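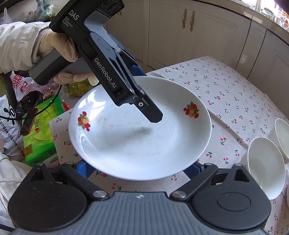 The pair of hand-held grippers at Forska's Lerkenby site works in a kitchen, on ordinary crockery, and is looked after much as a small production cell would be. Each tool is logged, inspected and calibrated separately. A fault in one takes both out of use.

Most of the wear is in the linkage. Each jaw hangs on parallel bars, and the pins at the joints carry the load whenever a plate or bowl is lifted. Play at a pin shows up at the fingertip as a gap that the encoder does not record. Pins are checked with a feeler gauge every 1,000 closures and replaced in sets.

Pads come next. Glazed china is hard on them, as it leaves a film that lowers grip long before the surface looks worn. They are wiped with alcohol after every 100 closures and changed at the first sign of a lifted edge. The spares come from Kamata, cut to size and bonded on Friday so that the adhesive can cure over the weekend.

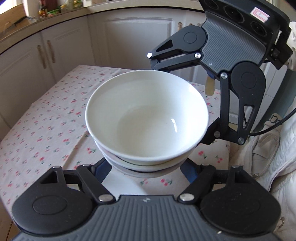
Blue finger pads at the base of a stack of three bowls, with the second tool at the upper right.

Calibration follows any change of pad or pin. The jaws are closed on a steel block, opened fully, then closed again, and the two readings are compared. The limit is 2 per cent of full travel. A tool outside it goes back to the bench at Ullitville.

Cables are the remaining weak point — the strain relief tends to fail before the connector does. Both are now replaced together, and the log shows 31 changes to date. Screws at the fingertips are checked for tightness at the start of each shift and marked with paint after refitting.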